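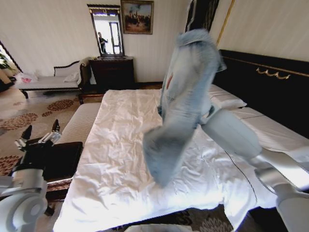

Step 1. Check the room before you power the arms

These are our house rules for clothing tasks in a bedroom with a two-arm robot. Iduvari teams use them in every furnished room, and the Clerley site has followed them from September. Please read all the steps one time before you start, also if you already worked with another robot.

Walk one full circle around the bed. You are looking for things that an arm can hit and things that can pull or fall. Side tables with a glossy top deserve special care, as one touch from a metal finger will leave a mark which we must then pay for. Remove glasses, lamps and anything small from the table top.

Cables are the most common problem in our log. A thin black cord on a white sheet is easy to see for you, but the gripper can close on it together with the cloth. If a cord must stay on the bed, write it in the session sheet and keep the pick area on the other side.

Look also at the mirrors. If a dresser mirror faces the bed, the robot can see the operator in it. Stand where you will stand during the task and note in the sheet if you are visible.

Step 2. Agree on the stop word

Two persons are always present. One is the operator, the other is the watcher, and the watcher has only one job: to hold the stop button. The watcher does not fold, does not carry and does not answer the phone. Say the stop word aloud and press the button to test it. If the arms do not stop, finish the session there and call the Siddiqui desk.

Step 3. Prepare the garment

Empty all pockets. Close zippers and buttons on jeans, and remove belts. Put the garment in the middle of the bed, with free sheet on every side of it.

Do not make it too neat. The Clestby procedure asks for a crumpled start, so drop the garment from a low height and leave it how it lands. If it lands on the pillow, drop it again.

Step 4. Lift with one arm

Use one arm for the first lift. The second arm waits with open fingers and an empty gripper, away from the bed center. It may wait over the side table only if you cleared the table in Step 1.

Lift slowly until the lower part of the garment hangs just above the sheet. Higher is not better. A pair of jeans is long and heavy, and when it swings it can reach the headboard. Headboards with metal ornaments catch on cloth very easily, so keep the lift over the middle or the foot half of the bed.

Hold for 5 seconds. During this time the watcher looks at three things:

The grip is on the cloth and not only on a tag or a belt loop.
The sheet is not coming up together with the garment.
No cord is near the closed fingers.

If one of these is wrong, lower the garment back to the bed and open the gripper. Never pull the garment free by hand while the arm is powered.

Step 5. Limit the attempts

You have 2 attempts for each start position. After the second failed one, lower the arms, drop the garment again and begin from Step 3. More attempts in the same position teach us little and the sheet becomes very wrinkled, which changes the task.

Step 6. Close the session

Park both arms before anybody goes between the robot and the bed. Power off, then take the garment away. Smooth the sheet, put the items back on the table and check the carpet for buttons or threads. Sign the session sheet, operator first and watcher second.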